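件名: Re: [kitei-ml 0420] 二足機の横に人が立つ作業の手順書(第9版案)について
差出人: 手順書改訂担当
宛先: kitei-ml

改訂担当です。第9版案へのご意見ありがとうございました。返信が長くなりますが、項目ごとに回答します。まだ案の段階ですので、異論はこのスレッドにお願いします。

> 第9版案を読みました。現場側から何点か確認させてください。
>
> (1) 「付き添い者は機体の側方に立つこと」とありますが、側方とはどこまでを指しますか。Zirkis の作業場では、付き添い者が機体のほぼ真横、足が並ぶくらいの位置に立つことが多いです。Luvach では一歩下がって斜め後ろに立っています。どちらも第8版の「近傍」には当てはまるので、これまで問題になりませんでした。

位置については、第8版の「近傍」という語が広すぎたと考えています。第9版では次の二つに分けます。

側方位置: 機体の両足のつま先を結んだ線より前に、付き添い者のつま先が出ない位置。機体と同じ向きに立つ。
後方位置: 機体のかかとより後ろで、停止操作器を持った手が機体の腕の可動範囲に入らない位置。

カウンターや棚に向かって物をつかむ作業では側方位置を認めます。歩行を伴う移動では後方位置とします。Zirkis の立ち方も Luvach の立ち方も、作業の種類が合っていればそのままで構いません。ただし、一つの作業の途中で位置を変えるときは、腕を止めてからにしてください。ここは第8版に書いていなかった点です。

なお、機体とカウンターの間に足や手を入れることは、どちらの位置でも認めません。物が落ちた場合も同じです。転がった缶を拾おうとして手が先に出る、という報告が Oron から複数来ています。停止、腕の静止の確認、拾う、の順です。

> (2) 腕を伸ばした状態での横方向の距離が案では決まっていません。数値を入れるのか、現場判断なのか、はっきりしたほうが助かります。

数値は入れません。腕の長さが機種で違い、同じ機種でも手先を付け替えると変わります。第7版で一度、全機種共通の距離を書いたことがありますが、狭い作業場では守れず、広い作業場では短すぎるということになりました。

代わりに、各作業場で「腕を横に伸ばし切ったときの手先の位置」を床に印で示すことにします。印の幅や色は問いません。床材の模様に紛れる色は避けてください。板目調の床で灰色の印を使い、見えないという指摘が監査で出ています。

側方位置で付き添う場合、付き添い者はこの印の内側に入ることになります。そのため側方位置では、腕の速度を低速設定に固定し、付き添い者の反対側の腕だけを使うことを条件にします。付き添い者が左に立つなら右腕を使う、ということです。両腕を使う作業は後方位置で行います。

> (3) 履物と服装の項ですが、「作業靴」とだけ書かれています。うちでは運動靴で付き添っている者もいます。禁止になるのでしょうか。

禁止ではありません。ここは案の書き方が悪かったので直します。修正後の文は次のとおりです。

「付き添い者の履物は、かかとが固定され、つま先が覆われ、底が滑りにくいものとする。ひもは短く結び、余りを中に入れる。」

サンダル、かかとを踏んだ靴、ひもの長く垂れた靴は不可です。機体の足が踏み下ろす範囲に自分の足を置かないことが前提で、靴の硬さで守るという考え方はとりません。重量物の搬出入は別の手順書の対象ですので、そちらでは従来どおり安全靴を使ってください。

服装は、袖口と裾が機体の関節に触れないこと。首から下げる名札は作業中は外す。袖は長短どちらでもよいですが、長袖で袖口が開いているものは留めてください。手袋は任意ですが、停止操作器のボタンを押した感触が分からなくなる厚手のものは不可です。

> (4) 腕の外側を通っているケーブルの扱いが抜けています。たるみが大きいと、物や人に引っかかる心配があります。

ご指摘のとおり抜けていました。点検の章に新しい項として追加します。

・外側を通るケーブルは、関節を可動範囲の端まで曲げても張らない長さとする。
・そのうえで、腕を下ろしたときに輪が手先より下に出ないこと。
・留め具の欠けや緩みを始業前に目視する。
・作業中に輪がカウンターの縁や缶、カップに掛かった場合は、腕を戻す操作で外そうとせず、停止して手で外す。

最後の項は Vashisht からの意見を取り入れました。戻す操作でカップを引き倒した例があり、カップの中身が入っていれば床がぬれ、次の一歩の問題になるためです。

> (5) つかむ対象物の条件について。菓子の筒型缶やカップのように、軽くて倒れやすい物は対象に含めてよいのでしょうか。

含めて構いません。第9版での条件は次のとおりです。

つかむ物は、中身を含めて420グラム以下とする。ガラスと陶器は練習では使わない。カップに液体を入れるのは、空の状態での練習記録がある作業者が付き添う場合に限る。置き場所は、カウンターの手前の縁から物の底がはみ出さない所とする。

筒型の缶は、下のほうをつかむと上が振れて傾きます。傾いたこと自体は停止の理由にしません。傾いたまま隣の物に触れそうなとき、または手先から滑り始めたときに停止してください。付き添い者が手を添えて直すことは認めません。記録には「傾きあり」とだけ書けば足ります。

隣の物との間隔も質問が多いところです。手先の幅が入る間隔を空ける、という書き方にします。複数の物を並べる作業では、つかむ順番を先に決め、付き添い者にも伝えておいてください。

> (6) 停止操作器を持つ手の指定はありますか。案では「常時携行」とだけあります。

携行だけでは不足なので、「機体から遠い側の手に持つ」と改めます。ポケットに入れる、カウンターに置く、首に掛けるのはいずれも携行とみなしません。機体に近い側の手は体の横に下ろし、機体に触れないでください。倒れかけた機体を支えようとしないことも、同じ項に入れます。これは第8版からの継続です。

停止操作器の動作確認は、始業時と、付き添い者が交代したときに行います。同じ人が続ける場合でも、90分ごとに一度確認してください。

教育資料に入れる参考写真は次の1枚を考えています。付図の番号は第8版からの通しです。

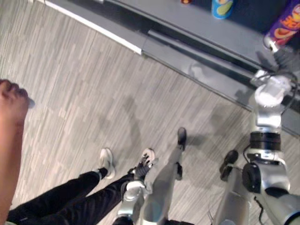 付図19 カウンター前での把持作業。機体と付き添い者の足の向き、および腕外側のケーブルの通り方。

付図19は、つま先の向きとケーブルの確認項目の二か所から参照します。停止操作器の持ち方は文章だけで示し、付図は付けません。床の印については各作業場で形が違うので、これも付図なしとします。

> (7) 施行時期と、第8版で教育を受けた者の扱いを教えてください。

施行は5月を予定しています。第8版で教育を受けた人は、全体の受け直しは不要です。変更点の読み合わせと、側方位置、後方位置それぞれでの停止操作を一回ずつ実施し、記録簿に残してください。読み合わせは作業場単位でまとめて行って構いません。

施行までは第8版が有効です。ただし、ケーブルの項と、機体とカウンターの間に手足を入れない項は、先行して運用していただけると助かります。先行した場合は、記録簿の備考に「9版先行」と書いてください。

未決の点を挙げておきます。

・機体を二台並べる場合の付き添い者の人数。Oron と Vashisht で意見が分かれています。
・付き添い者が操作者を兼ねてよいか。第8版では不可ですが、Luvach から条件付きで認めてほしいとの要望があります。改訂担当としては不可のままにする考えです。
・床面の反射や影で、機体の足元の認識が乱れる場合の扱い。カウンター前面が光沢のある作業場だけの問題か、まだ分かっていません。影の濃くなる時間帯に症状が出ているなら、時刻も一緒に知らせてください。

二台並べる件は、結論が出るまで一台ずつの作業としてください。

修正を反映した案は、共有フォルダの「9版案」に置き換えておきます。古いファイルは「旧」に移します。印刷して掲示している作業場は、表紙の右上に「案」とあるかどうか確認をお願いします。施行前の案が正式版として貼られていた例がありました。

以上です。

--
手順書改訂担当
kitei-ml への投稿は、件名の番号を消さずに返信してください。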